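Home | A to Z | Rooms | Materials | Tools | Send a correction

Wooden worktops

A wooden worktop is a slab of solid timber, nearly always glued up from smaller pieces, that sits on top of cupboards or legs so you can do things on it at a comfortable height. Cooking is the big one, but they turn up in sheds, laundries, shops, potting rooms and school craft rooms too. People call them butcher-block tops, block tops, staved tops, or just "the side" (in my house it's always been the side, as in "leave it on the side"). I've lived with four of them and made two, so this entry comes with opinions.

What the name means

Strictly speaking a butcher's block is a great chunky thing with the end grain facing up, so that a cleaver goes down between the fibres and the wood sort of closes again behind it. Hardly any worktop is made like that. What most of us have is edge grain or face grain: long strips laid side by side, running the length of the top, with the joints staggered like brickwork. The strips are called staves. Wide staves look calmer and cost more, narrow ones look busier and tend to stay flatter, and I go back and forth on which I like.

The shop label will say butcher block for all of it. I used to correct people and I've stopped.

A bit of history

Wooden work surfaces are as old as tables, so there isn't a starting point worth arguing over. For a long time kitchens had a big scrubbed table in the middle and a dresser against the wall, and the idea of a continuous top running over a row of fitted cupboards is much newer.

My favourite bit of evidence is a family one. Sylvain Guérin, who taught me to sharpen a plane, has a joiner's bill dated 1813 that came down through his mother's side, for "one long board, beech, for the pastry". It gives the price, the length and a grumble about the carting. The board itself is long gone, burnt probably! But it does tell you that somebody wanted a long fixed surface for one job and was prepared to pay a joiner for it, which sounds very like ordering a worktop to me.

Timbers

Beech is the ordinary choice. It's pale, tight-grained, fairly cheap and doesn't taste of anything. It moves a lot with the damp, though, and it marks black around taps if you let water sit.

Oak is tougher about water than beech but has a nasty habit: leave a wet iron pan or a tin on it overnight and you get a blue-black ring, from the tannin in the wood meeting the iron. You can shift the ring with oxalic acid (gloves, open window, read the packet) and I have done so more times than I'd like.

Maple is hard, smooth and very pale when new. Lovely for pastry. It goes a warm honey colour as it ages, and if you put a bread bin on it for a year you'll find a light patch underneath when you move it.

Birch and ash both make nice light tops. Ash has a bold open grain that collects flour. Walnut is dark and handsome and shows every crumb. Iroko is oily enough to put up with a sink, and the dust makes me sneeze for a week.

Then there's bamboo, which is a grass, and people will write in to say so whichever way I put it.

Sizes and height

Kitchen tops in this country are mostly sold at around 600 mm deep. Thickness is where they vary, and a thin top isn't a bad top so long as it's properly held up. The standard height you'll hear quoted is 36 inches to the working surface. It suits me fine at five foot seven. My friend Paweena Thongdee is a good deal shorter and does all her dough on a lower bit by the window, made from the offcut of the main run, and I think every kitchen ought to have one. To find your own height, stand with your arms hanging, bend your elbows to a right angle, and go a hand's width below that for chopping. Go lower still for kneading. For sorting, folding and paperwork you want it a touch higher, or your back will let you know.

The longest single top I've dealt with was 428 cm, for a sewing room. It took four of us to carry and it would not go round the stairs, so it went in through a window frame with the sash out. Measure your stairs. I mean it!

Fitting one

Wood gets wider when the air is damp and narrower when it's dry, across the grain, every year, for ever. It hardly changes along its length. Nearly all the fitting rules come out of that one fact.

Let the top sit in the room where it's going to live, flat, on battens, for a few days before you cut it. Oil both faces and all the edges before it goes down, the underside included, and especially the cut-out for a sink. Fix it from below through slotted brackets or oversized holes, so the screws can slide a bit. Leave a gap at the wall of 6 mm or so and cover it with an upstand. Tamer Masri, who fitted my second kitchen, screwed the front edge down firm and left the back floating, so that all the movement went towards the wall where I couldn't see it. It's been fine.

Don't glue it to the cupboards. I did that with my first, and it split one January with a noise like a dropped tray.

Oil, wax, varnish

Everyone has a favourite and will defend it to the death. Mine is plain oil, put on thin and wiped off hard. Danish oil, tung oil and the ready-mixed worktop oils all do the job. Three or four coats when new, then another whenever water stops beading, which in a busy kitchen might be every few months by the sink and once a year everywhere else.

Hard wax oils last longer and are a bit more fiddly to patch. Varnish looks smashing until something gets through it, and then water creeps under the film and you're sanding the whole lot. Ho-yin Ho swears by varnish for his potting bench and says I'm being a snob about it. He may have a point, as he never stands a hot pan on his.

One serious thing: oily rags can catch fire by themselves as they dry. Spread them flat outdoors, or soak them in water before you bin them. Please don't screw them up in a ball.

Uses away from the kitchen

I think this is the part most books skip. A pale wooden top is a very kind surface for cloth. It doesn't snag, it isn't cold on your wrists like stone, and dark threads and lost buttons show up nicely against it. Laundries and sewing rooms have known this for ages. The one thing to watch is fresh oil, which will go straight into cotton and never come out, so give a newly oiled top a good week before you put any clean washing near it.
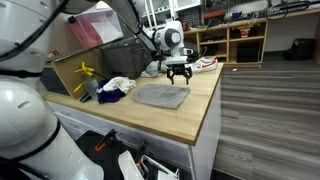
Grey cloth on light-coloured wood.

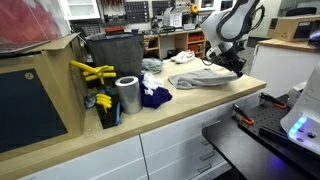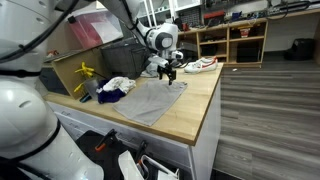
For a folding top I'd go for the hard wax oil over my usual, as it dries properly and stays put. Round over the front edge as well. A sharp edge wears a line into anything you drag across it, and it catches you on the hip bone every time you turn round with your arms full. A router does it in minutes, but a block plane and some sandpaper will get you there in an evening, and you can listen to the radio while you're at it.

Depth matters too. A jumper laid out flat with its arms spread wants more room than a chopping board, and if the back half of your top fills up with stuff (mine does, within hours) you'll be folding on a shelf. Jinlong Pan built his laundry top extra deep and put a low rail along the back so that socks stop vanishing down the gap. I've pinched the rail idea and I'm very pleased with it.

Looking after it

Wipe up water. That's most of it. A damp cloth and a drop of washing-up liquid will do for daily cleaning, wiping along the grain. Steel wool leaves little bits of itself behind that rust into black specks, so use a nylon pad.

For a stain, try the gentlest thing first: lemon juice, then a bit of bicarb paste, then sanding by hand along the grain, going wider than the mark so you don't leave a dip. For a dent, lay a damp cloth over it and touch it with a warm iron, and the squashed fibres will often swell back up. Burns have to be scraped. Small ones I leave alone. There's a ring on mine from a jam pan in August a good few years back, and I'd be a bit sad to lose it.

Cracks at the ends of a top are usually from dry air, say a radiator close by. Fill the thin ones with wax in a matching colour and see if they come back. If they do, ask someone who knows more than me.

See also
Beech
Chopping boards
Drawer runners
Ironing boards and what to do without one
Oxalic acid
Scrubbed tables
Upstands and splashbacks

Clorkutia Household Encyclopedia | Contact the editor | © Clorkutia, all rights reserved | Back to top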